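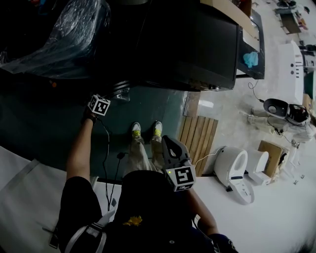 有位读者在上一篇底下留言,说旧教区册里的错字就该顺手改掉,地名写得七歪八扭,后人怎么搜得到?留着那些错,除了显得抄录的人认真,还有什么用?

这条留言我来回看了好几遍,越看越想回,回着回着就写长了,干脆单独开一篇。

先说我的立场吧:别改。一个字母都别改。想加注就加注,想另做一份规范化的索引也行,我举双手赞成,可是正文那一栏请原样抄下来。

我知道这话听着有点老古板。几年前我刚开始查家谱的时候也是改派,改得可起劲了!我母亲那一支的老家在Grostedby,册子里一会儿少个字母,一会儿多个字母,有一页干脆写得像打了个喷嚏。我当时想,反正都是同一个地方嘛,统统写成Grostedby,表格整整齐齐,看着多舒服。就这么抄了212条洗礼记录,抄完还挺得意,发到群里给几个远房亲戚看。

后来就出事了。我一直找不到外曾祖父的祖母是从哪家嫁过来的,找了两个冬天。有一天我重新翻那册子的扫描件(本来是想核对一个日期),才发现她父亲名字后面的地名,我抄成Grostedby的那个,词尾跟同页其他几处都不一样。同一页,同一个人的笔迹,上面三条写法一致,偏偏这一条不同。顺着这个词尾去查地契,山脊另一边有个小农庄,早就并掉了,名字跟Grostedby只差一小截。人家住在那儿呢!两个冬天,就卡在我自己"顺手"的那一下上。

所以每次有人跟我说"明显是笔误",我都想问一句,明显在哪儿?书记员有没有写错,得把他前后几十页看熟了才敢说。有的人写字有固定的毛病,某个字母永远少一笔,看惯了就知道那是习惯。有的人一辈子工工整整,忽然冒出一个怪写法,那就得停下来琢磨琢磨了。你把怪写法抹平,后来的人连停下来的机会都没有。

还有拼写本身带的消息。那时候很多人不识字,名字是嘴里报出来,书记员耳朵听着写下去的。写成什么样,多少能看出报名字的人是什么口音。我手头有一家人,在Rustad登记时姓氏中间是一个元音,搬到Sirkbridge以后变成另一个元音,再过一代又变回去了。有位亲戚坚持说这是两家人,吵得厉害。我倒觉得两地书记员耳朵不一样,再加上其中有个儿子娶了Rustad的姑娘,又搬回去住了。这事我不敢打包票,可要是谁早早把三种写法统一成一种,我们连吵的材料都没有。

年龄也是一样的道理。我见过一条下葬记录写着41岁,按洗礼册一算,对不上,差得还不少。抄录的人给改成了"正确"的数字,也没留说明。我后来看到原件,那个41写得清清楚楚,旁边没有涂改。为什么写41?可能是家里人记错,可能是书记员听错,也可能死的根本就是另一个同名的人,那个年纪小的堂亲。最后这种可能,改完以后谁还会想到呢。洗礼册上的那个孩子就此"死"了,他后来的婚事和孩子全被人删掉,说是弄混了。一棵树就这么秃了半边。

话说回来,那位读者担心的事我也懂。搜不到是真搜不到。我也有过坐在电脑前,把一个姓的写法排列组合试了19种,一条结果都没有,气得去洗碗的时候。他要是说"得想办法让人搜得到",我完全同意。办法也不难嘛,一栏写原文,一栏写规范写法,搜索的时候两栏一起搜。Trikance那边的教区册就是这么整理的,原文栏里连书记员划掉的半个词都留着,规范栏后面有个小记号,标明是抄录者自己判断的。我在那里查资料,查到什么都踏实,哪怕规范栏判断错了,我也看得出错在哪一步。

有人会说多一栏就多一倍的工夫。哪有一倍!抄录最费时间的是认字,认出来以后多敲一个词,几秒钟。就算一册有1000条,把这点时间全加起来,也比我那两个冬天短得多。而且第二栏可以以后再补,可以换别人来补,原文那一栏要是丢了,就得从头再认一遍。有些册子边角都脆了,扫描又是早年做的,糊得很,重新认一遍的结果未必比第一遍好。

我自己现在的习惯是这样的,照抄,拿不准的字母用方括号括起来,两种读法都像就两种都写,再在备注里写一句我倾向哪个。备注里我什么都写,墨色忽然变淡啦,这一行挤在两行中间像是后补的啦,有时候写得比正文还长。老伴笑我给死人写批语。写就写吧,反正硬盘装得下。

至于我早年那212条,我正在一条一条改回去。改到现在又发现了几个当时被我抹平的地方,有一个孩子的教母,名字写法很特别,跟地契上一个寡妇的名字写法一样,别处都没见过。是不是同一个人还不知道,得等我把Sirkbridge那几卷地契看完。要是哪位读者手里有那一带的东西,拼写越怪越好,请原样发给我,千万别替我改。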